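Home Posts Bench notes About Contact
Search this blog Enter keywords Go

Looking after the yellow fingers

28/03/2024

I came to the hand-held grippers expecting to dislike them, and I've softened a little. The pitch from Traleo was that they need no looking after. Anything with moving jaws and soft pads needs looking after, so I've kept my own notes since the first pair arrived.

Cloth is what we mostly do with them, and cloth is hard on a gripper. Lint gets into the oval cut-outs in the pads and stays there. I used to wipe them after every 80 grasps because a handout told me to. Now I do it every 20, with a barely damp rag, and I get fewer slips. Whether that's the wiping or just me paying attention, I couldn't tell you.

The two lenses on the front plate need the same care, and a separate rag. Then there are the black screws on the plate. I check them by hand before each session - a quarter turn loose and the plate can shift enough to spoil the calibration.

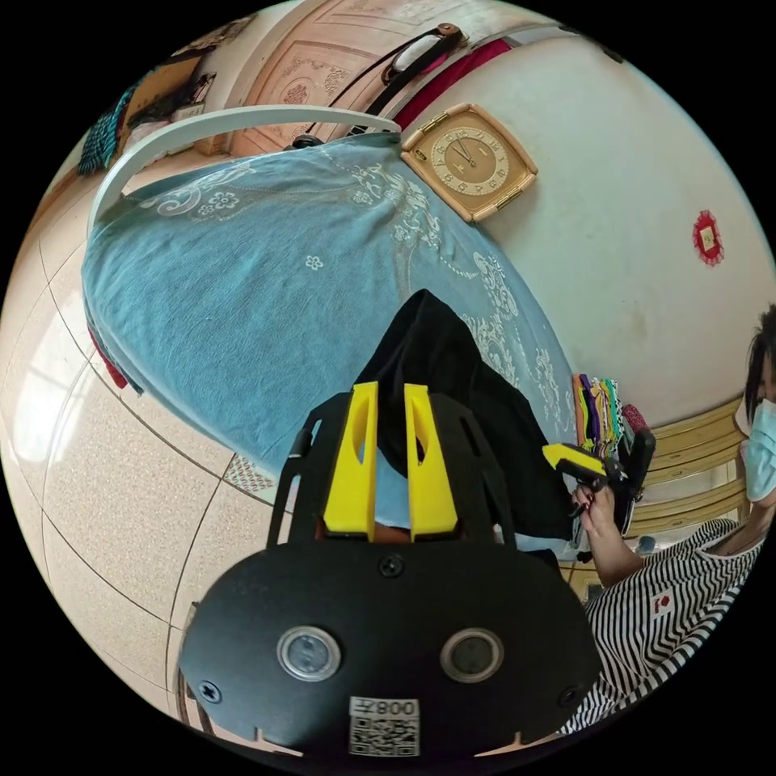
Setting up two at once

Working with a second gripper at the same table is where I start to doubt the paperwork. The Ister sheet says setup takes 10 minutes. It has never taken me less than 20. Each unit has to be opened and closed fully, its zero checked, and its label matched to the log. Skip the label and you'll be sorting recordings by guesswork later.

I'm told the newer pads last 95 hours. Maybe so. Mine went soft at the tips well before that, and I replaced both fingers together, as a new one next to a worn one pinches crooked. I'll try the Virum pads in May and write down what happens, good or bad.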